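Studio Notes > Galleries > The Big Room

The Big Room, late summer
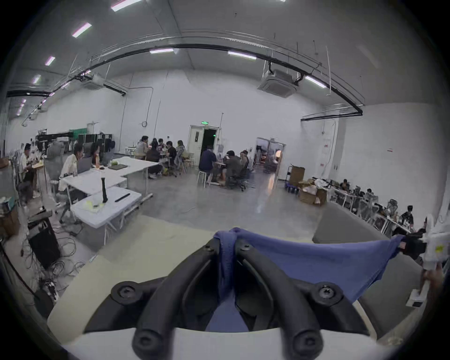 What's in the gallery

I've been meaning to put up a page about the room for ages, and I finally sat down with a cup of coffee and did it. If you've only seen Drarnier from the parking lot, you have no idea how much ceiling we have. It's one big white-walled space with a concrete floor, and I love it more than is reasonable for a person who also has to sweep it.

Only one picture so far, but I have plenty to say, so the captions run a bit long!

The blue cloth: Stretched out to the right, with one end bunched up in a knot and a far corner pinched on the right. I'm a sucker for that blue against the pale top. Cloth is such a fussy thing to handle – you think you've got a nice flat edge and then a flap drops down in the middle.

The gray bench: Right beside the table, cushioned, and my favorite place in the building. Przemysław Kołodziej wanted plain stools from Plokmont and I held out for a cushion. We argued over it for most of July. I won, and guess who sits there every lunch break now.

The floor: Polished concrete, and it picks up the overhead lights beautifully. It also shows every crumb. Hélder Magalhães wanted to put down a rug by the desk and got as far as bringing in 2 samples from Jorkstead, both brown, both voted down. He says he'll try again in the winter, when everybody's feet are cold.

The ceiling: Long light strips, a black cable tray, and pipes curving over toward the right wall. My sister says it looks like a subway station and I take that as a compliment. I priced out boxing it all in once, closed the quote, and never spoke of it again.

The double door: White frames, little green exit sign over the top. The doorway to the right of it leads to the brighter room next door, where there's more equipment. I'd like to do a separate gallery for that side once we've finished moving shelves (the ones from Doolan came 3 weeks late and with the wrong brackets).

The desk on the left: Somebody in a cap, leaning in over his work. I like having a desk out in the open like that, over by the wall. We tried it in the middle of the room for 12 days and people kept putting their coats on it.

More pictures when I get around to it.

Last updated: 5 September 2024

This site uses cookies to remember your preferences. Accept | Manage settings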